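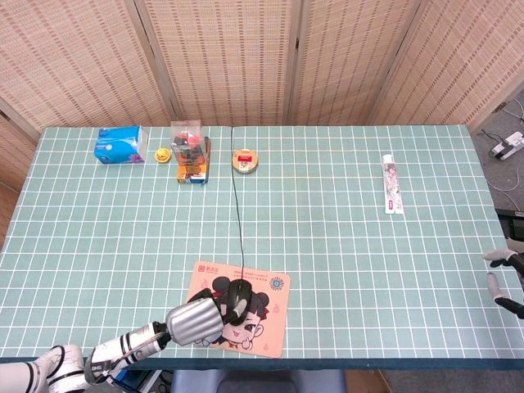 What can you bring to the small-things swap in Makdale?

Anything from a desk, a bathroom shelf or a kitchen drawer that still has some use in it, as long as you could carry it in one hand.

Feb 10, 2026 - The swap returns to the old seed store on Jikgate later this month, and if the talk in the bakery line is anything to go by, there will be a good many shopping bags coming down the hill that morning. The doors open at 10 a.m. and the tables stay out until 4 p.m., with tea going the whole time and soup from noon for anyone who has forgotten lunch (plenty of people do, once they get looking).

The swap is run by Cimura, the neighborhood group that also looks after the tool shelf and the summer plant stall, and it began in July of last year as a way of clearing out two overfull closets. The group had expected a quiet afternoon. By closing time 32 households had come through with something to give away, and one family had gone home and come back again with a second load, which everybody thought was very much in the spirit of the thing.

Furniture and large appliances are still not accepted, as the room simply won't hold them, but the small and the odd are very welcome. Think of the things that sit along the back of a table at home for months on end: a tissue box, a rubber duck, a round tin with a decorated lid, a plastic tub of bits and pieces, a computer mouse and the cartoon mouse pad that goes under it. Toothpaste, soap and other toiletries can come too, provided they are sealed and in date.

There are 17 tables this time, up from 12, and the group has been trying to make the room feel a little more like a front parlor and a little less like a warehouse. Folding screens will divide it into corners, so that the desk things, the bath things and the toys each have a place of their own and shoppers aren't all bumping elbows in the middle. Anyone who has a woven screen they could lend for the day is asked to leave a note at the tool shelf.

Yurt, the coffee cart that usually parks by the bridge, will be outside the front door and is giving a share of the morning's takings toward the heating. The seed store is a lovely building but it was never meant to be warm, and Cimura is hoping to raise $2,000 before next winter to replace the two heaters along the north wall. There is a jar for that by the door, and no charge to come in.

Items can be dropped off at the side entrance the evening before, between 5 and 7 p.m., or brought along on the day itself. Cords should be wound up and tied, please, and boxes with lots of small parts taped shut - last time a jigsaw puzzle went all over the floor, and pieces of it were still being found behind the radiator at the holiday supper.

Whatever is left over at 4 p.m. goes into the Cimura storeroom until the next swap. Parking on Jikgate is limited, but the field behind the seed store will be open to cars if the ground is firm enough.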